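**Sorting Small Goods on a Shared Table – Project Report**
Samah Fahmy, Brijesh Sengar, Chaimae El Ouafi

## 2. Work surface and container

The task was to sort small household goods into a divided basket on a shared table. The table has a pale blue top and a rounded front edge. The basket is woven wicker with three compartments and sits near the far edge. Loose items start on the open part of the top.

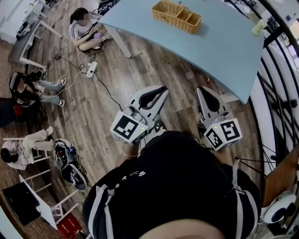 Page 6

Partitions are woven like the outer walls, so narrow items can catch in the gaps. We assigned one compartment to bottles, one to sticks and pens, and left the third for anything else. Each trial used 13 items and ended when the top was clear – basket excepted.

## 3. Surroundings

The table shares the floor with ordinary office furniture, including a light wooden desk with white legs. Plants stay where they are during trials and are not sorted. 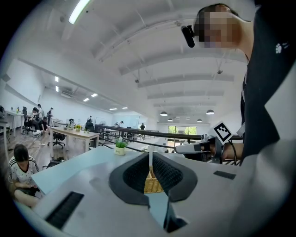
Page 7

A white pot with a leafy green plant stands near the far edge of the blue top, which limits the reach on that side. Thin upright items show above the basket rim and are easy to find again. Flat items are not, and should go in last.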